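Laundry room check, Parsa House, ground floor
Monday, August 14, 2023
Checked by: Tanner Pelletier
12 comments · 6 shares

Floor drain: OK. Cover is tight.
Outlet by the sink: NOT OK. Plate is cracked, please change it.
Dryer vent: OK, I cleaned the lint myself.
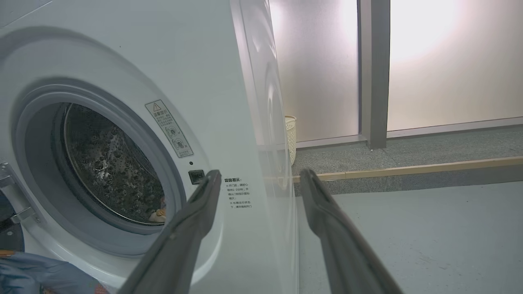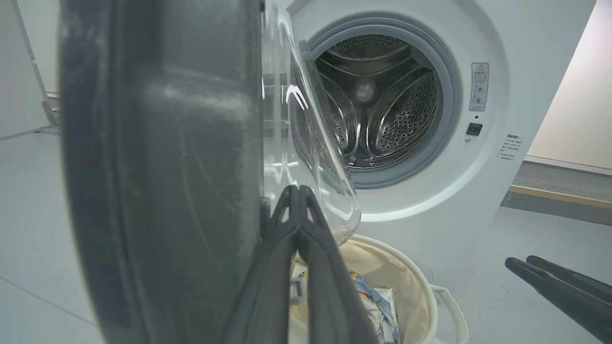
Front-loading washer, door open.

How often must the door gasket be wiped?
Once a week, with a soft cloth and plain water.

Fire extinguisher: OK, tag no. 539. Next check in December.
Exit light: weak. I wrote it also in the Raden book, page 193.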